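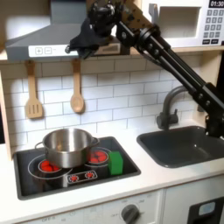
Play kitchen, hood and sink side.

September 9, 2026

Fin box repair on the 4 slalom board, continued from the August notes.

Opened the box up again this morning. The crack at the back end runs further under the deck than Kenji thought, so the old filler had to come out. Took it back with the small chisel and then 80 grit by hand. The foam underneath is sound except for a soft patch behind the rear screw hole. Cut that out and left the board on its side with the heater on low over lunch.

Weighed the board before starting and wrote it on the masking tape on the nose. Weigh it again before any resin goes in. Last time we skipped this and had no idea how much water was still in the foam.

Resin: the Semevo slow. Nabila would rather use the fast because she wants the board for the Purneo weekend, but the fast got too hot in the last deep fill and pulled away from the sides. Slow it is. Mixed a small test cup first, stirred for four minutes, and it was still workable after 20. Good enough for a box this size.

Packed the hole with chopped glass and resin, set the box in with the Chmielewska fin bolted up as a guide, and checked it against the centre line from the tail and from the mast track. It was leaning to port by a hair. Shimmed with a strip of plastic card and checked again. Taped, weighted, left alone.

Sails. Went over the 7.8 that Nabila brought back from Plarnness. The luff sleeve is worn through at the boom cut-out, both sides. Patched with sticky Dacron for now – needs stitching properly before it gets rigged in any wind. The second batten from the top has a split end. Cut 20 mm off and refitted the cap, tension seems fine.

Mast: the bottom section still sticks. Washed the sand out and wiped the joint down, no change. Kenji to try it with his top section before we blame ours.

To do:
Sand the box flush, 240 then 600 wet.
One layer of light glass over the repair, 50 mm past the edge all round.
Order screws for the fin, the long ones. We have two left.
Ask Nabila which boom she had on the 7.8, as the wear marks sit higher than where I would set it.

Left the heater on its lowest setting. Kenji has the key and will turn it off at nine.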